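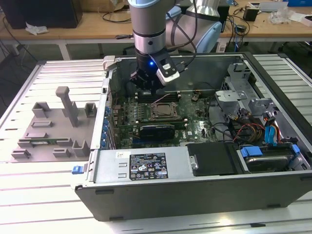
Dell tower, side panel off, on the slatted bench at Plillham.

About us

Plillham takes old office desktops apart and puts the useful ones back together. Yesenia Echeverri started the company with 2 screwdrivers and a hallway full of towers her landlord kept asking about. We now have a proper address on Batetti Street and a much more patient landlord.

Last year 3056 machines came through the door, most of them gray. We pull memory, drives, graphics cards and power supplies, test what's worth testing, and sell the rest by weight.

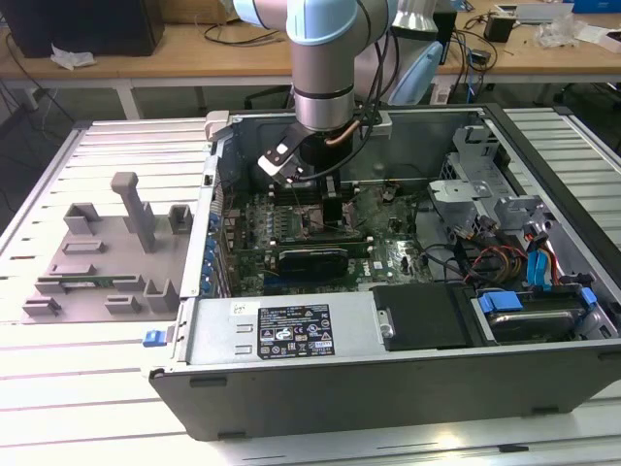 We like cases with blue latches, where the maker has kindly colored in the bits you're supposed to touch. We're less fond of handwritten stickers, which meant something to somebody in 2009 or so.

Finished desktops carry the Sokora label and a warranty of 367 days, two more than Yesenia's accountant wanted. Drop-offs of up to 30 towers need no appointment. Please keep your monitors.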